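May 21, 2022

Ciltness, width channel and tracking. Carrying on from the last entry, where the jaw width coming out of the image didn't agree with the contact labels on soft objects.

Pulled the branch, rebuilt, and ran the bed-and-tray set through the pipeline again with nothing changed, to have a baseline. 1564 frames at 60 fps for the clip I care about. Tracking came up on the first try. The width channel has the same problem as before: on a plush object it drops, flattens out, then creeps down for another 20 frames before it settles. The contact detector fires at the flat part and again at the end of the creep, so one grasp gets written as two.
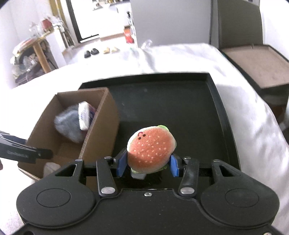
Plush hamburger between the blue fingers. Width estimate is well above zero with the jaw closed on it.

The old detector was tuned on rigid blocks. It takes the first frame where the derivative of the width goes under a threshold and calls it contact. With plush the fingers keep moving in after first touch, so the derivative never gives one clean edge. Two things tried:

1. Longer smoothing window (11 frames, was 5). Gets rid of the second firing on most grasps. Moves the contact time late, which is bad for the policy labels because the hand is already lifting by then on the quick ones.
2. Hysteresis. Enter "closing" on the derivative, enter "held" only when width has stayed inside a band, leave "held" only on a clear opening. Contact time is back-dated to the first frame of the band. Window back at 5.

Keeping 2. Band width is a config value now, `grasp.hold_band_mm`, in the Ciltness config file and no longer in the code. The viewer still reads the old key and will show a flat line until it is updated.

Also found that the width is computed from the fingertip color mask, and the mask takes in anything blue enough near the tips. In the cardboard box there is a gray-blue item that sits right behind the fingers on the way in, and the right-hand edge of the mask jumps outward for a few frames. Put a region limit on the mask that follows the linkage geometry: given the last width, the tip can only be in a small patch. Jumps are gone in this clip. The limit is wrong at startup if the jaw isn't fully open, so the first frame now runs without it.

Tracking notes. The bedspread is poor for features. When the view is mostly white cloth the feature count falls and the map leans on the tray rim, the box edges and whatever is visible across the room. Tried masking out our own gripper body more tightly, using the Pustusia mask template in place of the hand-drawn polygon. It leaves more usable image along the linkage and the track holds through the low passes. Drift at the end of the clip is about 11 mm. I'd like less, but it's fine for labels.

The remaining trouble is the other gripper. When it comes into view it moves on its own, and the tracker treats points on it as part of the room.
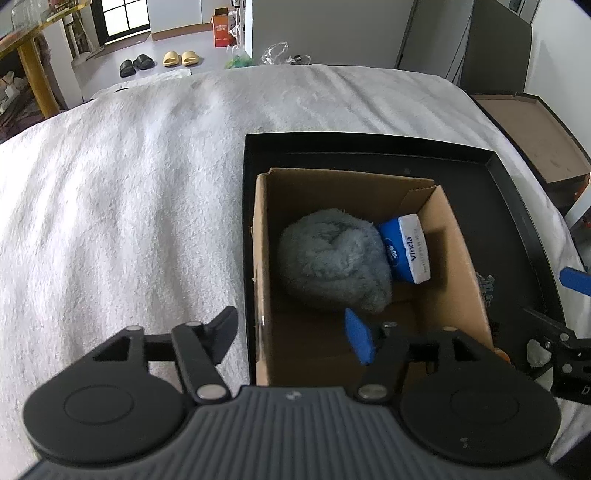 A comment on the shared page says the static mask won't ever cover this and asks why we don't use the other gripper's pose, given that both are tracked in the same map: project its outline into this view and drop any features that land inside. The same comment warns that the two clocks have to agree first, and that the Tovell sync step only checks them at the start of a session.

Fair point on both. Looked at the sync step and it does write one offset per session and apply it everywhere. Added a second check at the end of the clip and log the difference. For this clip it is under one frame. The projection itself isn't written. For now I'm dropping features whose reprojection error stays high for more than 20 frames, which catches the other jaw when it moves and misses it when it sits still. Sitting still does little harm until it starts again.

Merged: hysteresis, region limit, end-of-clip sync check.
Not merged: Pustusia template. Needs a run on the older Kocsis clips, which have a different fingertip.

Open:
- viewer key for the hold band
- startup frame with jaw partly closed
- outline projection for the second gripper, wants a mesh in the right units (the one in the repo is in inches)
- rerun the rigid block set with hysteresis on and diff the contact times before anyone retrains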